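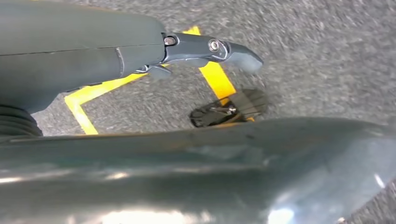 The gripper over its taped-off work area on the carpet at Trerow's test floor.

Trerow stopped its floor pickup trials for most of an afternoon in June after a robot arm kept squeezing when its software said it had let go. The team has now traced the fault, and the answer is a fun one for anybody who likes a good bug hunt!

The trouble showed up during a long run of the Dameo program, which asks the arm to pick up small objects inside a marked zone and set them down again. On 94 of the first 100 tries everything went fine. On the other six, the gripper reported "open" while its fingers were still closed, and twice the arm tried to drive off with a part it was supposed to have left behind.

"The log looked perfect, and that was the scary part," said Müzeyyen Oral, who leads testing at Trerow. "The robot was sure it had opened. We were standing there looking at a closed hand."

Oral hit the stop button and called in Tzu-hsuan Tseng, a controls engineer at Larnel, the shop that wrote the gripper software. Tseng went through some 3,000 open and close commands and found that every bad one came within 4 milliseconds of a position check. When the two collided, the command was dropped but still marked as done.

The fix is wonderfully small -- the arm now waits for the finger position to change before it moves on, and if nothing changes, it halts and sounds a tone. No one was hurt, and the only damage was a cracked plastic clip.

Larnel has sent the patch to Hsueh, the other lab running Dameo, and asked it to keep people outside the tape until the update is in. Trerow is repeating the full run from the start, this time with a second person at the stop button.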